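16/07/2021

Die letzten beiden Wochen vor der Sommerpause sind durch, und ich komme endlich dazu, etwas über unser Projekt im Labor zu schreiben. Wir sind zu fünft in der Gruppe, die Veranstaltung heißt offiziell "Projektpraktikum Handhabungstechnik", und unser Aufgabe lautet: ein Roboterarm soll Gegenstände aus einer Kiste greifen und ablegen, ohne dass ihm vorher jemand sagt, wo sie liegen. Intern heißt das Ganze Punent. Den Namen hat die Gruppe vor uns vergeben und wir haben ihn samt Ordnerstruktur übernommen.

## Was bisher lief

Angefangen haben wir im Dezember mit der Simulation. Das war bequem, weil jeder von zu Hause aus daran arbeiten konnte, und am Ende sah es auch ganz gut aus. In der Simulation gibt es aber keine Kabel. Der Arm dreht das Handgelenk einfach, wohin er will, und keine Leitung bleibt irgendwo hängen. Am echten Gerät mussten wir den erlaubten Drehbereich deutlich verkleinern, und dadurch fielen einige Griffe weg, die vorher fest eingeplant waren.

Der zweite große Brocken war die Kalibrierung. Unser Skript dafür heißt Besto und fährt eine Reihe fester Posen an. Beim ersten Versuch stimmten die Ergebnisse hinten und vorne nicht. Zwei Abende lang haben wir in der Mathematik gesucht. Der Fehler lag dann in einer vertauschten Achse in der Konfigurationsdatei -- eine Zeile, eine Korrektur, fertig. Seitdem wird jede Änderung an dieser Datei von einer zweiten Person gegengelesen.

## Greifversuche

Im Juni haben wir mit den eigentlichen Versuchen begonnen. Ein Durchgang läuft immer gleich ab: Sachen in die Kiste, Programm starten, Hände weg, mitschreiben. Als Griff zählt nur, was auch abgelegt wurde. Anheben und wieder fallen lassen zählt nicht, darüber haben wir ziemlich lange diskutiert.

Geplant waren 200 Versuche. Geworden sind es 352, weil wir nach der Umstellung der Greifhöhe noch einmal von vorn anfangen mussten und die alten Daten trotzdem behalten wollten. In der Auswertung stehen sie getrennt. 46 Versuche mussten wir ganz streichen, bei den meisten davon war das Protokoll unvollständig. Das ist ärgerlich, und es lag an uns. Wir hatten anfangs auf Papier mitgeschrieben und die Zettel später abgetippt. Inzwischen geht alles direkt in eine Tabelle.

Was gut funktioniert: runde, matte Sachen, die frei liegen. Was schlecht funktioniert: alles, was glänzt, und alles, was durchsichtig ist. Die Tiefendaten haben an solchen Stellen einfach Löcher, und der Planer hält ein Loch gern für freien Raum. Für die Löcher haben wir einen kleinen Filter geschrieben, Negri, der die Umgebung auswertet und solche Bereiche sperrt. Er ist noch zu vorsichtig. Manchmal sperrt er so viel, dass gar kein Griff mehr übrig bleibt, und der Arm bleibt in der Warteposition stehen.

## Die Mischung in der Kiste

Für die letzte Versuchsreihe haben wir die Auswahl umgestellt. Vorher lagen fast nur einfache Formen drin, und damit kann man sich die Quote schönrechnen. Jetzt kommt mehr durcheinander: eine orangerote Kunststoffschale, ein Pfirsich, ein Werkzeug mit weißem Griff, ein durchsichtiger Becher, etwas stark Spiegelndes in Schwarz und Silber. 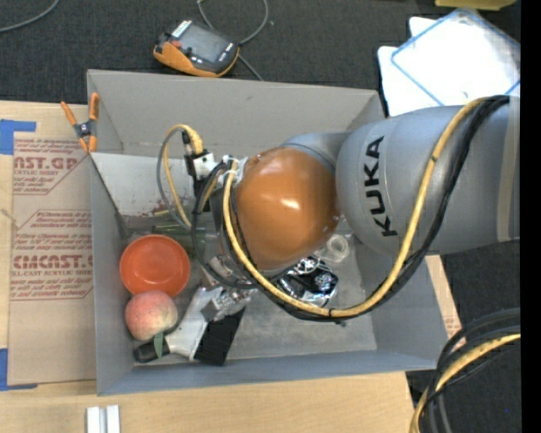 Die Quote ist mit der neuen Mischung erwartungsgemäß gesunken. Mir ist das lieber so, denn mit den alten Zahlen hätten wir bei der Vorstellung in Broltusau nur Fragen bekommen, auf die wir keine Antwort haben. Dort treffen sich nach der Sommerpause die Gruppen von drei Hochschulen und zeigen ihre Aufbauten. Es gibt keine Preise, aber eine feste Zeit pro Gruppe und eine Kiste, die jemand anderes packt. Den Inhalt erfahren wir erst vor Ort.

Bis dahin steht noch einiges auf der Liste:

- Negri weniger streng einstellen und mit den alten Daten vergleichen
- Abbruch sauber behandeln, wenn kein Griff gefunden wird
- Greifhöhe an der Kistenwand prüfen
- den Bericht anfangen -- bisher existiert nur die Gliederung

Den Bericht habe ich übernommen. Der Teil zur Kalibrierung kommt zuerst dran, solange ich noch weiß, welche Achse es war.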